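3. Wear and resting position in a metal bin for small household objects
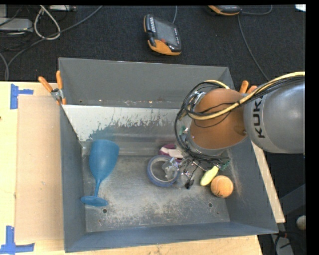 Urano Group for Materials in Use, Flollthorpe
Revised 2024-10-26

Figure 1. Grey metal bin on its wooden table. A blue plastic goblet lies on its side at the left; an orange ball and a yellow object are also in the bin.

3.1 The bin

The study concerns two metal bins of the same pattern, which we call the Prellau bin and the Miettinen bin after the storerooms where they were first in service. Figure 1 shows the Prellau bin. It is rectangular, and its tall sides slope inward, so the floor has a smaller area than the opening. This shape is common in bins for mixed small goods. It has the known effect that an object which touches a wall on its way down will slide toward the floor and seldom stays against the side.

The bin stands on a light wooden tabletop. We chose a table in place of the floor so that the inside could be inspected from a constant height, and also because the carpet gave a slightly uneven support in our first trials.

In front of the far wall there is a sloped inner panel which spans the bin. Its surface is not uniform. The upper portion has kept a pale colour, near to white, while the lower edge is broken into ragged grey patches. In the rest of this paper we refer to the boundary between the two areas as the wear line. The left wall and the near wall are smoother and have a blue-grey colour, and no comparable boundary could be defined on them. For this reason the walls were scored separately from the inner panel.

3.2 Condition of the floor

The floor carries most of the marks. They are whitish and brownish, and they are concentrated in the centre and near the front. We do not interpret the two colours as two kinds of damage. A whitish mark may be a scratch in the surface or a residue left by a softer object, and with the eye only it is difficult to separate these cases. The brownish marks were likewise recorded by colour alone.

Two round holes go through the pattern of marks, one at the front left and the other toward the right. They matter for the present question in one respect. A thin rim or a small foot can come to rest on the edge of a hole, and the object is then tilted more than it would be on a plain surface. When the base of an object was found over a hole, the position was entered in the record with the letter H and was excluded from the calculation of the resting angle.

3.3 The objects

All objects were ordinary household or play articles, obtained in June from a second-hand shop in Flollthorpe. We wished to have forms that behave differently when they are put down without care. The ball has no preferred side, and its final place depends mostly on the slope of the walls and on its neighbours. The goblet is the opposite case. It has a large rounded bowl, a thin stem and a flat oval base, and it was found upright only rarely after it had been released above the floor.

In Figure 1 the goblet lies with the bowl toward the far wall and the base toward the near left corner. We call this the diagonal position. In our records it was the most frequent position for the goblet in both bins. One possible explanation is that the bowl and the base have different widths, so the goblet rolls along a curve until one end meets a wall. We could not confirm this, as only the final position was noted.

3.4 Procedure

Each bin was used for 90 days. In this period 400 placements were recorded for each bin, and after every placement the objects were left where they came to rest. No object was turned or moved to the centre by hand. The floor was wiped with a dry cloth before the first placement and was not cleaned again until the end, so that light marks would not be lost between inspections.

Marks were drawn on a paper plan of the floor, divided into front, centre and rear zones. The inner panel had its own plan, on which the wear line was traced. Smudges which could be a stain as well as a shadow were drawn with a broken line and received no score. The bluish smudge on the lower left part of the inner panel was treated in this manner.

A limitation should be mentioned. The bins had been in service before we received them, and we have no plans of their earlier condition. The results in Section 4 therefore describe the change between the first and the last inspection, and the total wear which a reader may see in Figure 1 is larger than this change.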